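타조털 먼지떨이 vs 극세사, 이제 결론 좀 냅시다

게시판: 살림/청소 잡담
글쓴이: 먼지와동거중

이사 오고 나서 책장이 벽 한 면을 다 차지하게 됐습니다. 책은 안 읽어도 먼지는 꼬박꼬박 앉더군요. 성실한 걸로 치면 저보다 낫습니다.

지금까지 쓰던 건 마트에서 산 극세사 먼지떨이인데, 한 번 쓸고 지나가면 먼지를 잡긴 잡습니다. 문제는 그걸 빨아야 한다는 거예요. 빨면 안 마르고, 마르면 뻣뻣하고, 뻣뻣하면 책등 종이에 걸립니다. 그래서 할머니 댁에서 보던 깃털 먼지떨이로 돌아가 볼까 하고 하나 들였습니다. 어머니는 전화로 그 얘기를 들으시더니 "그거 먼지를 치우는 게 아니라 이사시키는 거다" 하고 끊으셨습니다.

며칠 써 본 소감은 반반입니다. 책장 윗면이나 액자 테두리는 확실히 빠릅니다. 그런데 햇빛 드는 오후 네 시쯤 쓰면 제가 무슨 짓을 하고 있는지 공중에 다 보입니다. 눈 오는 것 같고 예쁘긴 해요. 제 폐 생각만 안 하면요.

질문은 세 개입니다.
1. 깃털이 정말 먼지를 잡긴 잡는 건가요, 옮기기만 하는 건가요
2. 깃털은 빨아도 되나요
3. 극세사로 돌아가는 게 덜 창피한 선택인가요 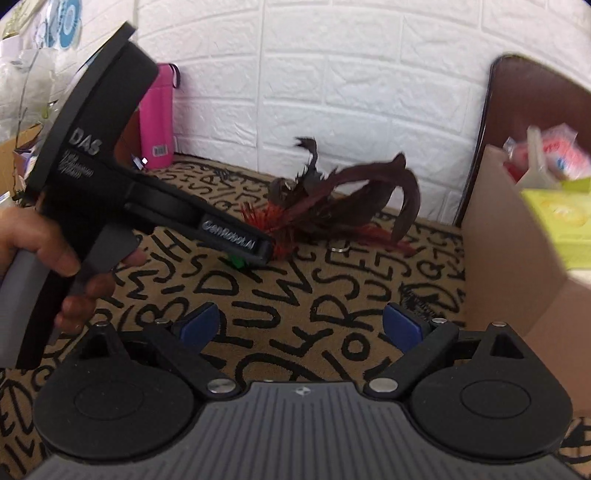 밀대장인
1번은 둘 다 맞아요. 깃털에는 잔가지가 많아서 그 사이에 먼지가 끼는데, 세게 휘두르면 도로 다 뱉습니다. 먼지떨이라는 이름 때문에 다들 떠는데, 떨면 안 되고 얹어서 끌어야 해요. 천천히. 고양이 쓰다듬듯이. 그리고 몇 번 끌고 나면 베란다 나가서 손목으로 톡톡. 이 순서만 지켜도 눈 오는 건 많이 줄어듭니다.

창틀은나중에
고양이 쓰다듬듯이 했더니 고양이가 자기 건 줄 알고 물고 갔습니다. 저희 집에서 깃털 먼지떨이는 청소도구로 등록이 안 돼 있어요.

먼지와동거중 (글쓴이)
밀대장인님 감사합니다. 저는 여태 지휘자처럼 썼네요. 어쩐지 오케스트라가 기침을 하더라.

극세사신봉자
저는 깃털 반대입니다. 글쓴이님 어머니 말씀이 정답이에요. 책장에서 떨어진 먼지는 어디로 갑니까. 바닥이죠. 바닥은 누가 닦습니까. 접니다. 깃털파는 윗집 살림만 하고 아랫집 살림은 안 하는 사람들이에요.
극세사는 잡아서 세탁기에 넣으면 끝입니다. 섬유유연제만 안 쓰면 뻣뻣해지는 것도 덜합니다. 글쓴이님 유연제 쓰셨죠?

먼지와동거중 (글쓴이)
...썼습니다.

극세사신봉자
그럴 줄 알았습니다. 유연제가 섬유를 코팅해서 먼지를 못 잡게 만들어요. 건조기 시트도 안 됩니다. 그냥 중성세제에 미지근한 물, 그늘에 널기.

밀대장인
그늘에 널면 안 마른다고 본문에 쓰셨잖아요. 그리고 위에서 아래로 청소하는 건 깃털이든 극세사든 기본인데 그걸 깃털 탓으로 돌리시면 섭섭하죠. 책장 먼저, 바닥 나중. 바닥 먼저 닦고 책장 터는 사람은 도구를 바꿀 게 아니라 순서를 바꿔야 합니다.

극세사신봉자
순서 지키는 사람이 세상에 그렇게 많으면 제가 이 게시판에 왜 있겠어요.

헌책방2층
헌책방에서 8년 일했습니다. 책에 한해서만 말씀드릴게요.
책은 극세사가 꼭 좋지만은 않습니다. 오래된 책은 책머리 쪽 종이가 까슬해서 극세사 올이 걸리고, 천 장정은 보풀이 일어납니다. 깃털도 종류를 타요. 깃대가 단단한 건 끝이 표지를 긁습니다. 저희는 먼지 많은 책은 부드러운 붓으로 책머리를 바깥쪽으로 쓸고, 깃털은 책장 앞면을 지나가는 정도로만 썼어요. 그리고 책을 뺄 때 윗부분을 잡아당기지 마세요. 양옆 책을 살짝 밀고 가운데를 잡고 빼야 합니다. 질문 안 하신 건 아는데 이 얘기는 기회만 있으면 합니다.

창틀은나중에
윗부분 잡아당기는 사람 여기 있습니다. 죄송합니다.

헌책방2층
지금이라도 자수하셔서 다행입니다.

Valtteri Lindqvist
한국어 아직 서툽니다. 이해해 주세요. 저는 작년까지 스페인 카세레스(Cáceres)에서 방을 빌려 살았는데 집주인 할머니가 매일 아침 깃털로 가구를 털었습니다. 매일입니다. 그 집에는 먼지가 없었습니다. 도구가 좋아서인지 할머니가 무서워서인지 저는 모릅니다.

밀대장인
매일 하면 뭘 써도 깨끗합니다. 제가 하려던 말을 다 하셨네요.

극세사신봉자
매일 하면 먼지가 쌓일 틈이 없으니 깃털의 단점이 안 드러나는 거죠. 그건 깃털의 승리가 아니라 할머니의 승리입니다.

먼지와동거중 (글쓴이)
그럼 저는 할머니도 아니고 매일도 안 하니까 결국 뭘 사도 안 되는 거군요. 감사합니다. 위로가 됐습니다.

Alby Brunton
저는 번역투가 심해도 봐주세요. 영국에서 깃털 먼지떨이 몇 개를 모으다가(이유는 묻지 마세요) 한국 와서도 하나씩 늘고 있습니다. 2번 세탁 질문에 아무도 답을 안 하셔서 적습니다.
빨아도 됩니다. 대야에 미지근한 물, 순한 샴푸 조금. 비비지 말고 물속에서 흔드세요. 맑은 물로 헹구고 손으로 깃털 방향대로 물을 짜 내린 다음 거꾸로 매달아 말립니다. 젖었을 때는 불쌍해 보입니다. 놀라지 마세요. 마르면서 돌아옵니다. 드라이어는 찬바람만.
염색한 깃털은 조심하셔야 해요. 특히 빨간색은 물이 빠지는 경우가 있어서 흰 수건 위에 절대 올리지 마세요. 저는 수건 두 장을 잃었습니다.

창틀은나중에
두 장째는 왜 잃으신 건가요.

Alby Brunton
첫 번째가 우연인지 확인하려고요.

먼지와동거중 (글쓴이)
이 댓글 때문에 오늘 세탁은 미뤘습니다. 흰 수건밖에 없어요.
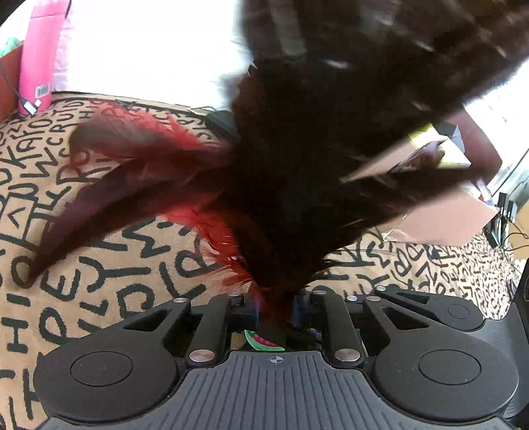

세탁 전에 하나 더 여쭙고 싶은 게 생겼습니다. 어제 철물점 사장님은 깃털을 왜 빠냐고, 털다가 지저분해지면 새로 사는 거라고 하셨거든요. 파는 분 말씀이니 반만 믿기로 했습니다. 그런데 Alby Brunton님 말씀대로면 제 건 좀 위험한 것 같아요. 대부분 진한 갈색에서 검정인데 한쪽에 새빨간 깃털이 뭉쳐 있거든요. 이런 건 빨간 쪽만 따로 헹굴 수도 없고, 그냥 통째로 담갔다가 대야가 김칫국이 되는 걸 지켜봐야 하나요?

Alby Brunton
빨간 깃털 하나 끝만 물에 적셔서 키친타월로 눌러 보세요. 묻어나면 담그지 말고, 안 묻어나면 찬물에 짧게. 묻어나는 물건이면 마른 세탁을 하시면 됩니다. 종이봉투에 먼지떨이 머리를 넣고 베이킹소다 한 숟갈, 입구를 쥐고 흔든 다음 밖에서 털어내세요. 갈색이나 검은 쪽은 물이 빠져도 티가 덜 나지만 대야에는 납니다.

극세사신봉자
종이봉투에 넣고 흔들고 키친타월로 눌러 보고. 극세사는 버튼 하나입니다. 그냥 그렇다고요.

밀대장인
그래서 결국 안 마른다면서요.

극세사신봉자
두 개 사서 번갈아 쓰면 됩니다!! 왜 다들 하나로 버팁니까!!

헌책방2층
갑자기 화내시네요.

정전기싫어요
지나가다 씁니다. 합성섬유로 된 솜사탕처럼 생긴 먼지떨이는 왜 아무도 얘기 안 하나요. 저는 Darnix 거 쓰는데 정전기로 먼지를 끌어당겨서 모니터 뒤쪽은 그게 제일 편했습니다. 단점은 제 머리카락도 끌어당긴다는 것.

창틀은나중에
저는 Protura 거 썼다가 색이 너무 형광이라 청소할 때마다 응원단 된 기분이었습니다. 성능은 괜찮았어요. 이웃이 창문으로 볼까 봐 커튼 치고 청소했습니다. 그러니 먼지가 안 보여서 더 대충 하게 되고요.

먼지와동거중 (글쓴이)
커튼 치고 청소하기. 이게 제가 찾던 답일지도 모르겠습니다.

헌책방2층
안 됩니다.

층간먼지
알레르기 있는 사람 입장도 하나 남깁니다. 저는 깃털이든 뭐든 마른 걸로 털면 재채기로 하루가 끝나요. 물기를 꼭 짠 면걸레가 제일 낫습니다. 책장 윗면은 걸레, 책은 붓, 전자제품은 마른 극세사. 도구 하나로 온 집을 해결하려니까 이렇게 싸우는 겁니다. 그리고 창문부터 여세요. 2월에도 엽니다. 춥지만 십 분이면 됩니다.

극세사신봉자
마른 극세사가 들어갔으니 추천 누릅니다.

밀대장인
붓이 들어갔는데 깃털이 빠졌네요. 추천은 보류합니다.

층간먼지
추천받으려고 쓴 거 아닙니다.

Valtteri Lindqvist
걸레는 한국에서 처음 손으로 짜 봤습니다. 어렵습니다. 물이 팔꿈치로 옵니다.

층간먼지
걸레를 세로로 쥐고 짜세요. 가로로 쥐면 팔꿈치로 옵니다. 왜 그런지는 저도 모르고 외할머니가 그러셨어요.

Valtteri Lindqvist
지금 해 봤습니다. 반대쪽 팔꿈치로 옵니다.

먼지와동거중 (글쓴이)
중간 정리합니다. 깃털은 떨지 말고 얹어서 끌기. 위에서 아래로. 책은 붓. 유연제 금지. 빨간 깃털은 키친타월 시험 먼저. 3번 질문, 그러니까 덜 창피한 선택이 뭔지는 아직 아무도 답을 안 주셨습니다.

극세사신봉자
극세사요.

밀대장인
깃털이죠.

창틀은나중에
고양이 앞에서는 뭘 들어도 창피합니다.

먼지와동거중 (글쓴이)
키친타월 시험하고 왔습니다. 분홍색 묻어납니다. 종이봉투 찾으러 갑니다.

Alby Brunton
봉투에 구멍 있는지 먼저 보세요. 저는 안 봤습니다.

먼지와동거중 (글쓴이)
늦었습니다. 부엌 바닥에 베이킹소다요. 이건 뭘로 치우나요. 깃털로 하면 안 되겠죠?

극세사신봉자
청소기 돌리세요.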